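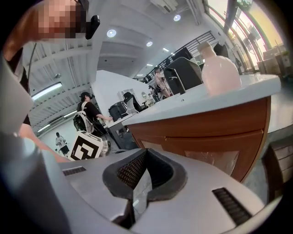 Histow, desk side, with the pink bottle on the countertop

Zavdale Bathrooms and Small Rooms list
Subject: Re: Re: wide-rim basins instead of a shelf
Message 171 in thread archive

I've left most of the earlier message in because my replies make no sense without it. Trimmed only the part on taps, which I agree with.

> We have now lived with the wide-rim basin since September and I would
> not go back. The rim does everything a shelf would do. Soap, hand
> cream, toothbrush mug, all there, all in reach. The wall above is
> completely clear and the room looks twice the size. I'd tell anyone
> doing a small bathroom to forget about shelves altogether and spend
> the money on the basin.

Twice the size is a lot to get from taking down one shelf, but let's leave that.

My trouble is with "everything a shelf would do". A shelf is flat. A basin rim is made to send water back into the bowl, so it slopes, and on most of the ones I've handled it also rounds over at the front. You can stand a mug on the flat bit behind the tap. You can perhaps stand one on each side if the basin is big enough. After that you are balancing things.

I had a basin of exactly this sort for four years in the old flat. It was 60 cm across, and the part of the rim I'd have called level was a strip behind the tap just wide enough for a bar of soap. The soap went there. Everything else migrated. Hand cream went on the window sill, toothpaste lay in the bowl half the time, and the shampoo lived on the cistern lid, where it left a pink ring that I never did get off.

> I know people say things fall off. Ours don't. I think it is a matter
> of choosing the right containers and being disciplined about putting
> them back. We decanted everything into matching 200 ml bottles with
> wooden tops and it looks lovely. Takes ten minutes and you only do it
> once.

You only do it once if you only wash once. How do you fill them? I tried decanting and gave up at the second refill, by which time I had a funnel to store as well. And when you've got four matching bottles you need labels, or someone does their hair with the hand soap. I'd be interested to hear whether the wooden tops are still the colour they were in September. Mine (they were bamboo, from a market) went grey at the bottom edge within weeks and then started to smell.

As for discipline, I don't doubt yours. I doubt everybody else's. A bathroom gets used by people with wet hands who are late, and by visitors. Any arrangement that depends on putting a bottle back on one particular flat patch is going to be tested every morning at half past seven.

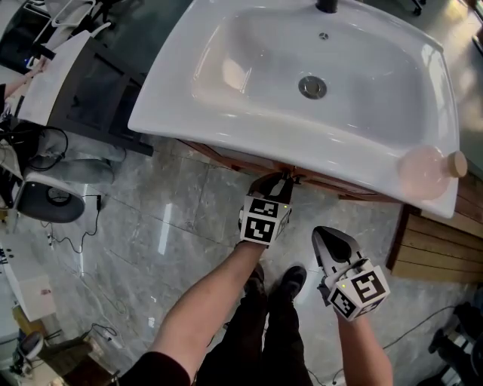
Rim width is the figure everyone quotes and I think it's the wrong one, because what you want to know is how much of it is level enough to trust. Hardly any catalogue gives you that. The drawings show the basin from above, where a slope looks the same as a flat. Look at the basin at Histow: a wide rounded rim, glossy white, as generous as you'd ask for, and the pink bottle with the light wooden-coloured cap is lying on its side on the right-hand part of it. On the desk countertop a pink bottle stands upright perfectly well. I make no great claim from one bottle, it could have been laid down by somebody who prefers it like that. But I notice that when I put things on a rounded rim, lying down is how I end up leaving them too, and then they roll.

And if you are going to have your bottles lying down, check the caps. The push-on sort weep. You'll find a little trail of conditioner running down the front of the cupboard, and if the cupboard is veneered you'll find it later as a raised line in the veneer.

> On the cupboard underneath: we went for the Jääskeläinen one in a
> reddish wood finish. Two doors, no drawers, very simple. Plenty of
> room for loo rolls and cleaning things. I really don't see the point
> of drawers under a basin when the waste pipe is in the way.

Here I'm going to be difficult again. Plenty of room for what? The trap and the pipes come down through the middle, the isolating valves are at the back where you can't reach them once the loo rolls are in, and you are left with two deep tall holes at the sides. Deep tall holes are where things go to be forgotten. When I cleared mine out to move, I found three part-used bottles of the same descaler. I had been buying it because I couldn't see it.

Drawers round a waste pipe do cost you some volume. They have to be cut in a U shape and it looks mean when you pull one out. I still say you get more use from a mean drawer than from a generous cupboard, and I'd want one shallow one near the top for the things which are currently on the rim. That is really my answer to the whole thread. If the toothpaste had a drawer at hand height it wouldn't need the rim or the shelf.

I do like the warm reddish-brown finish, by the way. The cabinet under the basin at Histow is that sort of tone and so is the desk, and against white and grey it keeps the room from feeling like a dentist's. What I'd want to know before buying is how the front top edge is sealed, directly below the basin. Every splash ends up there. On mine the joint was a bead of sealant that I renewed twice, first with whatever was in the shed and then with the Wusteck stuff that was recommended on this list. The second lasted longer. It also went yellow, so I can't say I'm a convert.

> Floor: large grey marble-effect tiles, very few grout lines, wipes
> clean in seconds. Shows nothing.

Shows nothing is not my experience of anything shiny. Large tiles with thin grout are less work, I'll give you that, and I'd choose them again over the little hexagons I've got now, which I clean with a toothbrush and bad language. But a polished tile under a bright light shows you every drip that has dried on it. Stand in the doorway with the light on and look along it, not down at it. If it still shows nothing, please post the name of the tile, I'll buy it.

Also, a question for you and anyone else with big polished tiles: are they slippery when you step out of the shower? The seller told me they were fine with a mat. Most floors are fine with a mat.

> In short I think shelves in small bathrooms are a habit. People put
> them up because there was one before.

Some do. I put mine up because there wasn't one before, and I'd had four years of picking shampoo up off the floor. It's a plain shelf, 70 cm long, not deep, fixed beside the basin and slightly above it. Beside and not above was the bit I had to be talked into, and I'd urge it on anyone. Over the basin you knock your forehead on it when you rinse your face, and whatever falls off it goes straight into the bowl. I've seen a basin cracked by a jar of bath salts falling from no height at all, and the replacement came to more than the shelf, the brackets and my whole stock of jars put together.

It has a raised lip at the front, low enough that it doesn't annoy me. Three bottles on it, the toothbrush mug, a tin of plasters. It does collect dust at the back. It does make the wall look busier, and if clear walls are what you're after you won't like it. I can live with a busy wall.

What I'd suggest, if anyone is at the stage of choosing and hasn't already paid for a basin:

Take your own bottles to the showroom. Actual ones, half empty, because a half-empty bottle is the tippy kind. Stand them on the rim where you would want them at home. Then reach across for the tap as if you had soap in your eyes.

Run a marble round the rim. It tells you more about the slope than the sheet does, and staff don't mind as much as you'd think.

Open the cupboard and imagine the trap in it. Showroom ones are often not plumbed in, so there's a fine big space in there that you will never see again.

Sit on whatever passes for the toilet in the display and see if your elbow meets the basin. Unrelated to shelves but I wish I had.

I'm quite prepared to be told that basins have improved and that there is now one with a properly flat ledge, glazed, with a lip, that doesn't hold a puddle. If so I'd like the make and a photograph from the side, with things standing on it, taken at the end of a normal day and not just after you've tidied. I have asked this on the list before and got two photographs, both from above, both with one small plant in them.

One last thing on the decanting. If you've got leftover original bottles with anything like drain cleaner or limescale remover in them, please don't put those in matching bottles as well. I'm sure you haven't. Someone further up the thread said they had, and seemed pleased about it.

Still to come from me when I get round to it: the mirror cabinet question, where I expect to be just as unpopular. The short version is that I don't believe in the demister.

--
You are receiving this because you are subscribed to the Zavdale list.
Please trim quoted text when replying.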